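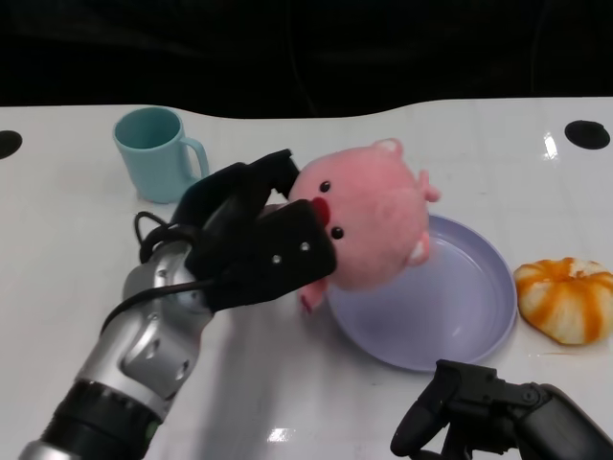 Figure 1. Plush pig held over the lavender plate, with the pale teal mug behind on the white table.

Session 4: Small sets for pretend play

These notes go with the Tuesday session. Bring them to the practical, along with your own set in a bag or box.

1. What we mean by a small set

A small set is a soft toy and a few pieces of tableware, put out on a plain surface for one child or a pair. You don't need a play kitchen. Most of you will be working in settings where the play kitchen is shared between 15 children or more, and you won't hear much of what any one child says in it. At a table you can.

The set in the figures has a pink toy as the guest and pastel tableware. The colours are pale and the table is white, so the pig's red snout stands out. Children tend to go to it first. If you want them to start with the tableware, use a duller toy or a brighter mug.

2. Choosing the pieces

The toy should have a clear face. Children feed a mouth or a nose, and if they can't find one they lose interest or start feeding each other.

Plates and mugs should be real size or near it. Doll-size pieces are fine for older children but a two-year-old can't get a spoon into them.

Give each piece a different job. Two mugs of the same colour will give you an argument over whose is whose, which may be what you want, but decide beforehand.

Avoid anything with a lid for the first go.

Wash plastic pieces between groups. Soft toys go in the machine at 60 if the label allows it. Check the seams afterwards.

3. Setting out

Put the plate within the child's reach and the mug further off, with some clear table between them. In Figure 1 the mug is upright and its handle points in towards the middle of the table. A handle turned inwards is easy to see and gives you something to talk about (“Can you get it by the handle?”).

If your table has round holes in it, as the one in Figure 1 has, keep spoons and small food away from them. We lost most of a set of wooden peas that way last October.

Sit at the side. Wait before you speak – Roman Zalewska's chapter in the reader suggests counting slowly to five in your head, and most students find that very hard.

4. Words to listen for

Naming: pig, cup, plate, nose, ear.
Place: on, in, next to, under, over.
State: up, down, on its side, empty, all gone.
Asking and telling: more, my turn, he wants it.

Place words come up most when things are out of their usual position. A mug standing where it should stand gets “cup”. A cup lying down gets “fall down”, “oh no”, “put it up”, and quite often a whole story. 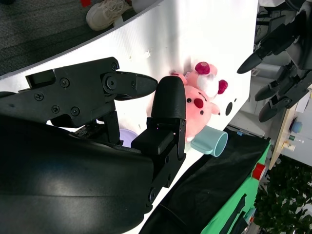
Figure 2. Pink toy with the mint-blue cup lying on its side close by.

Look at Figure 2 and write down three things you could say to a child about the cup without asking a question. Then do the same for the toy. Its dark red nose and small black eyes should help. Keep your sentences to five words or fewer.

Don't be in a hurry to stand a cup up again. Leave it and see what the child does. Note who picks it up, and any words that go with it.

5. For the practical

Work in pairs, one playing and one writing. Swap halfway. Use the record sheet from Dolores Rosenthal's folder, and write what was said, including sounds and half-words. Leave interpretation for the second column.

The written task is 464 words at most, not counting the record sheet. It carries 50 marks. Hand it to Renata Daza or leave it in the tray outside her office.

Reading: Zalewska, chapter on waiting. Gallardo, the pages on tableware and turn-taking only.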